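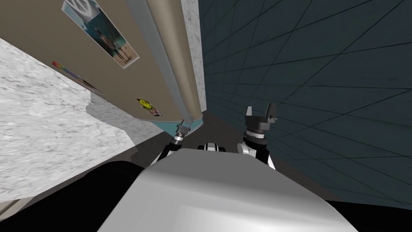
The simulator side of the Kubiak build is now far enough along to write up. The last post, in June, ended with two arms bolted to a frame at the Plandstead workshop and no torso shell. The hardware has moved a little since then. Most of my evenings went into the software model, which runs on a desktop in my spare room and doesn't need a bench booking.

For anyone starting here, Kubiak is a two-arm upper body on a fixed base. Each arm ends in a parallel gripper. The left and right arms share one controller design and differ only in cable routing and a mirrored joint table. The model covers both arms, both grippers, the torso shell and a room for it all to stand in.

The room came last and took the longest. I had been testing in an empty world with a gray ground plane, and the planner looked excellent there. Give it a cabinet with a wall next to it and the results change. The space between the two is narrow, and a forearm that clears it in one pose will not clear it in the next. I put stickers and photo prints on the cabinet panel so the vision code would have something other than flat beige to deal with. The wall got large dark teal tiles with thin black grout lines. The regular grid is a hard case for feature matching, and I wanted the hard case early.

Collision geometry

The first version used the visual meshes for collision. Don't do this. The torso shell is one large curved surface, and the exported mesh had far more triangles than any contact solver needs. A physics step took long enough that I could watch the grippers move in jerks.

I replaced the shell with a small set of convex pieces and the forearm links with capsules. The gripper fingers kept boxes, one per finger, with a separate thin box for the pad. The log from the old setup shows 1797 contact pairs evaluated in one step of a reach where nothing was supposed to be touching. Nearly all of those were the shell against its own neighbors, and an exclusion list took care of them.

The cabinet needed similar treatment. Its rounded vertical corner had been approximated as a square edge, which sticks out further than the curve does. The planner was refusing paths with plenty of clearance. A cylinder for the corner fixed it. The trim strip along the bottom edge of the panel is its own box now, with its own friction value, so that I can tell from the contact log whether a finger is on the panel or on the trim.

Joint limits and the shared table

The mirrored joint table caused one bad week. Foltitz, the little library I use to load the arm description, mirrors an axis by flipping its sign. It leaves the limits alone. For a joint with symmetric limits this makes no difference. For the wrist, which can turn 90 degrees one way and much less the other, it means the right arm believes it can go where the cable won't let it, and refuses to go where it can.

The simulated arm has no cable, so it reported no problem. I found it by comparing a recorded trajectory with the real right arm on the bench, moving at low speed with a hand on the stop switch. The fix is two lines: swap the lower and upper limits, then negate both. I also added a check at load time that compares each mirrored pair and prints a warning if the limits don't agree after the swap.

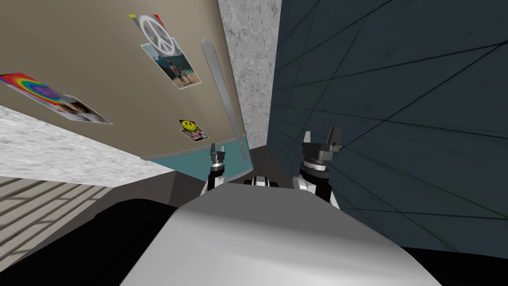
With the limits right, the reach tests became worth running. Each test starts both arms in the same rest pose, picks a target near the cabinet for one gripper and holds the other one clear. I ran 2059 of them overnight, and 1141 had a valid path on the first planning attempt. That is a poor number, and I had expected a poor number. The targets were sampled without any check for whether a sensible person would try to reach them, so a good share were inside the wall.

The failures with a reachable target are the useful ones. They fall into two groups. In the first, the planner picks an elbow position early and then can't get the forearm past the cabinet edge. Restarting with a different elbow seed usually clears it. In the second, the other arm is in the way. My "hold clear" pose was chosen in the empty world and is too far forward once there is a wall to work around. I have pulled it back toward the torso and will rerun the same seeds.

Thin objects are the other open item. A long flat blade standing against a panel is a bad thing to grasp in simulation. With a large timestep the fingers can pass through it between one step and the next, and with a small timestep the contacts chatter. I settled on a smaller step plus a slightly softer pad. The pad stiffness is tuned by eye for now — I have no measurement of the real rubber, and I don't trust the datasheet for a part that has been sitting in a drawer.

Things still on the list, in no strict order:

Measure pad stiffness with the kitchen scale and a dial indicator.
Add joint friction to the model. It currently has none, and the real shoulders have a lot.
Replace the right wrist cable with the longer one from the Holtotach surplus place and update the limits to match.
Move the contact log out of plain text. It gets big.
Log the elbow seed along with the test result, so a failure can be replayed without guessing.

Bench time at Plandstead is short until the heating in the back half is repaired, so the cable job may slip. The friction work only needs the desktop, and I'll start with that. The load-time check for mirrored limits is in the project files already, in the same folder as the joint table. If you use Foltitz with an arm whose limits aren't symmetric, copy it.

Posted December 2025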